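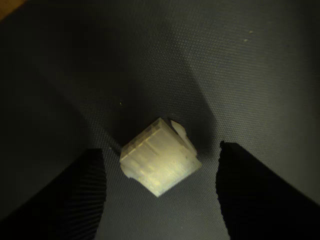 Connector pick, ribbed fingers, Haldane cell
falholm_tech
01/04/2021
Dropping 11 out of 100 housings. Translucent white, latch on one side. They come in at any angle on the dark mat. Finger ribs are clean.

nullier2
Closing on the latch tab. Rotate the grip 90.

falholm_tech
Tried that – 21 drops.

mat_side
Disagree with nullier2. Translucent parts glare and the fingers throw shadow, so your center is off. Lower the exposure and re-teach.

nullier2
Glare doesn't double the drops. Check finger zero first.

falholm_tech
Zero was off. Re-teaching tonight.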